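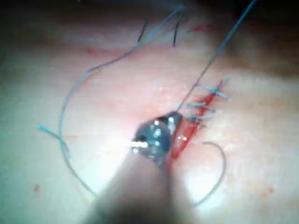
Jasper Vanhove wrote in to say that thread is a perception problem and will be solved the way perception problems usually are, with more labeled frames and a bigger model. Give the network enough views of a strand going under an instrument and it will learn where the strand comes out.

I disagree with the second sentence more than the first. A bigger model will draw a more convincing line through the part it can't see. The planner downstream will then take that line as a measurement. Most of the trouble I have had with suturing software sits in that handover, and very little of it sits in the network.

Consider what a wrist view gives the tracker late in a closure. Three pale blue stitches are tied and trimmed. One thread runs straight from the top to the jaw of the gripper. Another wanders down the left side, loops back and goes behind the shaft, which is far too close to the lens to be in focus. A darker arc lies off to the right of the cut. Are the arc and the loop the same strand? From that view alone I would not commit either way, and I don't want software that does.

The usual pipeline commits. It segments thread pixels, thins them to a skeleton, breaks the skeleton at crossings, and joins the pieces again by some cost on bend and gap length. The output is an ordered list of points for each strand. It is a tidy data type. It has no place to record that the join between piece four and piece five was the cheapest of three bad choices.

Ellery, the tracker I maintained before moving to planning work, did this for 36 releases. We had a confidence value for each pixel and dropped it at the skeleton stage, as the format had no field for it. The planner asked for a curve and got a curve. When a pull moved the wrong strand, the logs showed a clean curve at every step, and whoever had the ticket went looking for a fault in the controller.

What I would ask for instead is dull. The tracker should return a graph. Nodes are ends, crossings and places where the strand goes out of sight. Edges carry the visible geometry. Where a strand is lost, the graph holds every join that passes the length and bend limits, each with a weight, and the planner has to handle the set. If all the surviving joins allow the same next move, make the move. If they don't, pick a small move that separates them, such as shifting the instrument clear or taking up a little slack, and look again.

People object to the compute. Ferkutard, our current planner, keeps at most 8 joins per lost segment and prunes between control updates. On our bench set of 294 recorded closures the limit was seldom reached, and when it was, the right response was to stop and look again anyway. The cost of carrying the set is small next to the cost of the segmentation network that produced it.

A fixed second camera helps, and Vanhove is right to push for one. It is not a cure. Seen from the side or above, the shaft no longer hides as much, but the strands still cross, and they still pass through the knot. 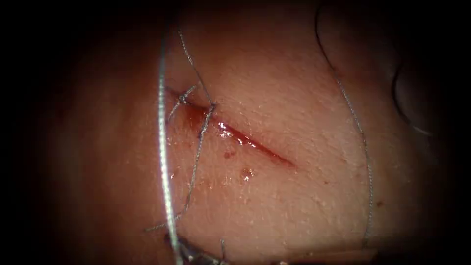
One knotted stitch at the upper left end of the incision, with the jaw tips at the bottom of the view.

The heavy braided strand and the thinner one both pass close to the stitch. The thinner one goes through the region of the knot and continues below it. A skeleton method sees a blob there with several branches leaving it. Short tails make this worse: a trimmed end a few pixels from a running strand is a very cheap join, and a cost based on gap and bend will take it nearly every time. The right-hand strand, well clear of the cut, is the easy one, and I suspect strands like it are where a good share of published tracking scores come from.

That brings me to scoring. Mean pixel error along the strand rewards the long easy stretches. A tracker can swap two strands at a crossing, keep its pixel error near zero, and be useless for planning. Elturov, the scoring tool we share with the Prernano group, now reports swaps separately, per 100 crossings, and refuses to average the two numbers. There were complaints in September when the new report went in. Several trackers changed places in the table.

I would go further and score abstention. A tracker that says "one of these two" and has the correct join in its set should lose a little. One that names the wrong join with full weight should lose a lot. Any standard scoring rule for probabilities will do this – the choice of rule matters less than having a field in the output to apply it to.

Vanhove can have his larger network. I would run it too. But the interface should change first, while the tracker is still small enough that its mistakes look like mistakes.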